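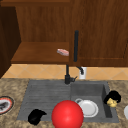
4. Plain sleeves and the first look at a record

The previous section dealt with how small dance labels choose what goes on each side of a 12-inch single. This section is about what the buyer sees before hearing any of it. Most of the records in our sample were sold in plain paper or card sleeves with no printed artwork. The information a buyer needs is on the center label, on a sticker, or on a stamp, and sometimes it is missing altogether. We wanted to know how labels decide where to put it and how shop staff make use of it.

4.1 Material

The sample is made up of 832 singles released by 70 labels. A single was included if it was pressed on vinyl, if it had no more than two tracks per side, and if it was offered for sale through at least one shop that stocks new dance music. Reissues by large companies were left out. Listings were last checked on 4/13/26, and records that had been announced but not shipped by then were dropped.

For each record we noted the type of sleeve, the color of the vinyl, the kind of center label, and the position of any sticker or stamp. Two coders worked through the set separately. They disagreed most often on the difference between a stamp and a printed label made to look like a stamp. When a copy could be handled, it was usually easy to settle, as real stamps vary from copy to copy and the ink tends to sit unevenly. When only a shop scan was available, we coded the item as unclear and left it out of the comparison in 4.3.

We also used notes from shop visits. These visits were made in September, when the larger summer releases had already come in and the staff had more time to talk. The notes are not a second data set and we don't treat them as one. They are used here to help explain patterns in the coding.

4.2 Why the sleeves are plain

Cost is the first reason given by almost every label. A printed sleeve adds a fixed charge that is hard to recover on a short run. Masson, the pressing plant used by a large share of the labels in the sample, quotes for printed sleeves separately from pressing, and the minimum order for sleeves is often larger than the number of records being made. A label that wants artwork on a short run either pays for sleeves it won't use or orders from a second printer and packs the records by hand.

Cost does not explain everything. Fikura began with plain sleeves when it could afford nothing else, and kept them after its runs had grown to the point where printing would have added little to the price. Its reason was speed. Artwork has to be approved, proofed, and delivered before the records can be packed, and a delay at any stage holds up the release. A plain sleeve can be bought in bulk and kept on hand. For music that has already been played on radio for months, a further wait can mean that the demand has passed.

There is also the matter of what a plain sleeve says to the buyer. In grime, garage, and the reggae-based styles near them, an unmarked record has long been linked with dubplates and promotional copies. Labels know this. Panard told us that it had tried full artwork on one release and had gone back to card and stamp, after regular buyers asked whether the music had changed. It had not. The sleeve alone had made the record look as if it was meant for somebody else.

Colored vinyl pulls the other way. It costs more than black, it often takes longer, and it is chosen by labels that won't pay for a printed sleeve. We read this as a choice about where the buyer's attention should go. With a plain sleeve and a center hole, very little of the disc can be seen in the rack. The color is mostly seen online, in a product photo, with the disc pulled partly out. Labels that sold mainly through their own web pages used colored vinyl more often than labels that relied on shops.

4.3 Where the mark goes

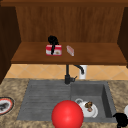 A sticker on a plain sleeve is the only thing the buyer has to look at, and its position matters more than it would on printed artwork. Labels in the sample placed stickers in one of four areas: top left, top right, center, or bottom edge. Top left and top right were favored by labels with shop distribution, as records are flipped from above and the lower half of the sleeve stays hidden. Center placement was more common among labels selling by mail. Size did not appear to matter much, as long as the sticker could be read at arm's length. A small item against a plain ground is easy to find. In Figure 2, the red and white box is small for the cabinet it sits in, and it is slightly left of center on the shelf, yet with only grained wood behind it the eye goes to it at once. A sleeve works in much the same way. Once a second sticker is added, for instance to name a guest vocalist or a remix, this advantage is reduced, and the two stickers have to be ranked by size or color.

The use of color on stickers was limited. Black on white was the usual choice, followed by a single strong color with white text. Stickers with more than two colors were rare and came almost entirely from labels that had a designer among the people running them. Several labels kept one sticker design for every release and changed only the catalog number. Fikura has done this from its first record. The result is that a regular customer can recognize a Fikura single before reading it, while a new customer learns very little from it.

Stamps were used in a different way. A stamp was most often placed on the center label, where it carried the artist name or the catalog number and nothing else. Of the records with stamped labels, 32 had no text at all on the sleeve. These were sold almost entirely on the strength of the shop's own description. Cundik, a distributor that supplies many of the shops we visited, asks labels to add at least a catalog number to the outside of the sleeve. Its reason is practical: returned copies without a number have to be opened and checked against the run-out groove, and this takes staff time. Some labels comply with a handwritten number on the back corner. Others don't, and the distributor applies its own barcode sticker wherever there is room.

4.4 What shop staff do with it

Shop staff fill in what the sleeve leaves out. In most of the shops we visited, a short written card or label was added to the plastic outer sleeve, giving the style, a comparison with a better-known artist, and a recommended side. The recommended side did not always match the side the label had marked A. Where a flip side used a familiar sample or covered an older reggae tune, staff tended to point customers to it first, even if the label's own notes gave it one line.

These cards are kept short and are written quickly. They are rarely changed after the record is put out, and they are often copied into the shop's online listing without editing. A remark made by one person after a single play can then stay attached to the record for as long as copies are for sale, including on resale pages, where the wording is sometimes carried over in full. Labels were aware of this and had mixed feelings about it. Panard now sends its own text with each box and asks shops to use it. The shops we visited had kept the text on file and written their own cards anyway.

We did not find a clear link between the amount of information on a sleeve and how fast a record sold out. Run size and radio play are both likely to have a larger effect, and the labels were not always willing to share pressing numbers. The comparison in Section 5 is limited to those that did.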